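Humdale Makers Forum > Robotics and Automation > Build Logs
Thread: Two-arm table setup, loading a condiment caddy

torque_and_tea
Posted 7:40 pm

Continuing from my July post. Both arms are bolted down and the hands are wired. The task is the same as before: pick up each container from the tabletop and set it in the wire caddy, using whichever hand is closer.

Changes since last time:
Moved the wrist cameras to the new brackets.
Put gloves on both hands. The bare fingertips kept slipping on the glass shakers.
Dropped the closing speed to 40 percent.
Rewrote the handoff so one arm waits until the other is clear of the caddy.

The shakers go in fine most of the time. The squeeze bottles are the trouble. They squash, the controller reads that as a finished grip, and then the bottle turns when the arm lifts. I have 300 logged tries on the mustard and it is still the worst of the lot.

pjennings_shop
Posted 7:58 pm

What are you using for grip feedback? If it's motor current only, a soft bottle will fool it every time.

torque_and_tea
Posted 8:05 pm

Current only. There are fingertip pads on my list but I spent the money on the second arm.

flatwasher
Posted 8:11 pm

Can you post pictures? Hard to say anything about the grip without seeing where the fingers land.

torque_and_tea
Posted 8:26 pm

Sure. One from the fixed camera and two from the wrist cameras.

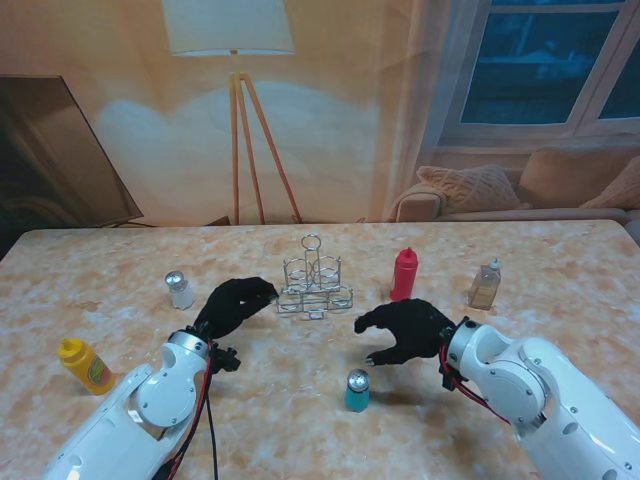
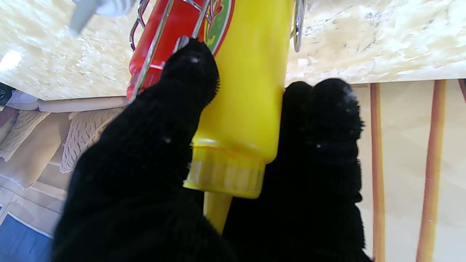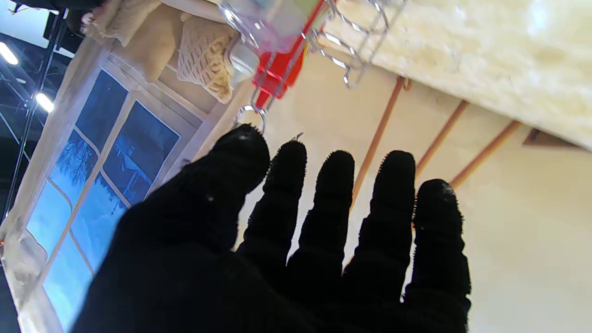
Table view first, then fingers on the yellow bottle, then an open hand.

flatwasher
Posted 8:39 pm

Thanks. In the second one the nozzle is pointing down between the fingers. Is that how you want it to go in the caddy? I'd grab it by the fat part of the body.

torque_and_tea
Posted 8:47 pm

Either way up is OK for now. I only score whether it ends up in a ring and stays there. I do agree about the body. The grasp point comes from my own demonstrations and I was not consistent about it.

Kavinda Patwary
Posted 9:02 pm

I would take the gloves off. The knit stretches, so your finger position is never quite what the encoder says. You can also see lint and stray fibers on it in the wrist shots, and that will end up on everything you handle. Dip the fingertips in tool-handle rubber and be done with it.

jennylyn_e
Posted 9:15 pm

I disagree with Kavinda on this. I tried the rubber dip on my Cesance hand and it peeled at the knuckles inside a month. It was also too sticky. The hand would let go and the part would come along with it. Gloves are cheap and you can swap them in a minute.

Kavinda Patwary
Posted 9:21 pm

Mine has held up since spring. Did you sand first?

jennylyn_e
Posted 9:24 pm

Yes, and degreased. Maybe your fingers are a different plastic.

pjennings_shop
Posted 9:33 pm

Both of you are arguing about the surface when the bottle is turning because it's being squeezed in the wrong spot. Fix the grasp point, then look at the gloves.

Separate question. Why the printed living room behind the table? Seems like a lot of clutter for the vision to deal with.

torque_and_tea
Posted 9:41 pm

I want the clutter. My first model was trained against a bare wall and fell apart as soon as I moved the table.

flatwasher
Posted 9:50 pm

How much data did that take?

torque_and_tea
Posted 9:56 pm

3057 episodes across all the containers. Most of them are short. I threw out 900 more where the clocks on the two wrist cameras had drifted apart. If you run two USB cameras, check the timestamps before you record anything.

Kavinda Patwary
Posted 10:04 pm

Put them on separate controllers. I had the same drift with both on one hub.

torque_and_tea
Posted 10:09 pm

They are on one hub, so I'll try that first. Next I'm going to re-record the mustard with every grasp on the middle of the body. Gloves stay on for that run so I only change one thing.

jennylyn_e
Posted 10:18 pm

Watch the cable on the right arm while you're at it. The red one loops out near the wrist, and I snagged mine in the same place. I used Flandex sleeve and two zip ties.

torque_and_tea
Posted 10:22 pm

Good catch. I have some sleeve in the drawer and will do it before the next run.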